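4.2 Reports of unsafe riding on freight vehicles

The second group of records concerns people who rode on the outside of a moving truck or trailer. We took these from the call logs of two dispatch centers, Clistley and Fahy, which share a highway and use the same form for traffic complaints. A record was kept if the caller said a person was on the rear, the side or the roof of a vehicle in motion. Calls about loose cargo, open doors or people in the bed of a pickup were left out.

The search returned 392 calls. Many of them described the same event, as drivers on a busy road often phone within a minute or two of each other. Iyer and Hartono each grouped the calls by time, direction of travel and description of the vehicle, working apart and then comparing lists. They disagreed on 14 calls. Most of these came from the stretch between Ustavness and the Vatham interchange, where the two centers' areas overlap and a call may be logged twice under different road names. Those cases were settled by reading the full text of the dispatcher's notes.

Callers were better at some details than others. The color of the trailer and the lane were given in most calls and usually agreed within a group. Plate numbers were seldom given and often wrong by one character. Speed was the weakest item. Two callers behind the same truck on a Wednesday morning gave figures 45 miles per hour apart, and the dispatcher wrote down both without comment. We do not use reported speed in any of the models in Section 5.

The time between the first call and the arrival of an officer depended mainly on whether the truck left the highway. When it stayed on, the dispatcher could pass the vehicle from one patrol area to the next, and the stop was normally made at an exit chosen by the officer. When it turned off, later callers were few and the location went stale quickly. In the Fahy records several events end with the note "gone on arrival," and we cannot say whether the rider got down, fell or was never there. These are coded as unresolved and kept in the counts.

In nearly every resolved event the truck driver told officers he had not known about the rider. We have no way to check this, but it fits with what is known about mirror coverage directly behind a box trailer. It also means that a message to the driver through the carrier may be the fastest way to bring the vehicle to a stop. The Clistley center began trying this in June, using the phone number painted on the rear door when a caller could read it. The number of attempts so far is too small to test. Dispatchers we spoke with liked the idea but pointed out that carrier switchboards are often closed early in the morning, when many of the calls come in.

Video was mentioned in a small share of calls. Dispatchers are told not to ask for it while the caller is driving, and the form has no field for it, so the true share is probably higher. Where a recording was later attached to the file, we used it only to confirm the position of the rider and the type of vehicle. It was not used to identify anyone, and no recording was kept by the study after coding.

Two limits should be kept in mind when reading Table 4. First, the logs contain only what someone chose to report. A rider on an empty road at night will not appear in them. Second, the centers changed their rules for merging duplicate calls partway through the period, and the Vatham overlap was affected more than the rest. We ran the counts with and without that area and report both.
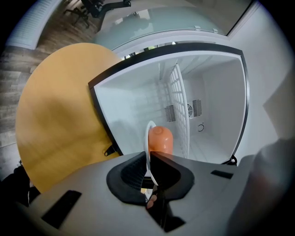
Figure 3. Gripper closed on an orange object, close view.

The counts without the overlap area are lower in every month, but the order of the months does not change. Morning hours remain the busiest in both versions, and the share of unresolved events is higher at Fahy than at Clistley in each. For the rest of the paper we use the version with the overlap area included, except where noted.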